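Killey open-top parts bin, large, gray

Open bin for loose blocks, offcuts, small parts, whatever needs to be in one place and not on the floor. Sits on a bench or table. 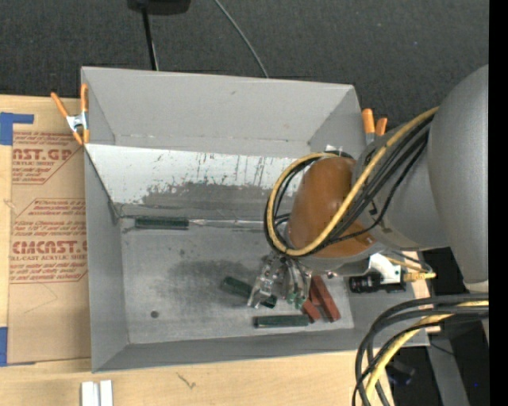

Back is the tall side, front is low so you can get at things without leaning over. Left wall is narrow and tapers down toward the front corner. Flat floor.

Matte gray finish. Marks do show, mostly on the floor, so if you want something that stays showroom clean look at the Monell trays instead. Ours get used.

Price: $238 new, $218 ex-workshop. Ex-workshop ones have scuffs and smudges, sold as is, no returns on looks. If a wall is split we dont sell it.

In stock: 5 new. Ex-workshop changes week to week, ask.

Shipping
Flat rate $29 to anywhere we deliver. Ships assembled, so its a big box for what it weighs. Pickup from the Vadton counter is free, bring a car with a back seat that folds. Next delivery of new ones due in September.

Blocks not included. People keep asking. We do sell the green and the reddish-brown by the bag, see the Dlamini page. Mixed bags on request, email first.

Cleaning
Warm water, dish soap, soft cloth. No scouring pads on the walls, they leave shiny patches. Dark smudges on the floor of the bin, try a melamine sponge, go easy. Some of it comes off, some of it doesn't. Let it dry before you put anything back in.

Put felt pads under it if your table is wood and you care about the table.

Questions we get

Lid? No. Open top only. Charmaine is looking at one, no date yet.

Stackable? No.

Other colors? Gray.

Can I drill it? You can, but then it's yours. No refunds on drilled bins.

Do you do a smaller one? Used to. Last few went out in spring and they are not coming back.

From buyers

"Bought one for the shop table and went back for a second. Low front is the whole point for me, I'm not tall." Styliani Kalogeropoulos

"Does the job. Took up more of the table than I expected, measure first." Pravesh Naidoo

Orders and ex-workshop stock: Nosipho Makhubela at the Vadton counter. For more than a couple at a time ask for Nandi Khumalo, she does the trade prices.

Page updated 15 August 2026. Prices good untill the next delivery comes in.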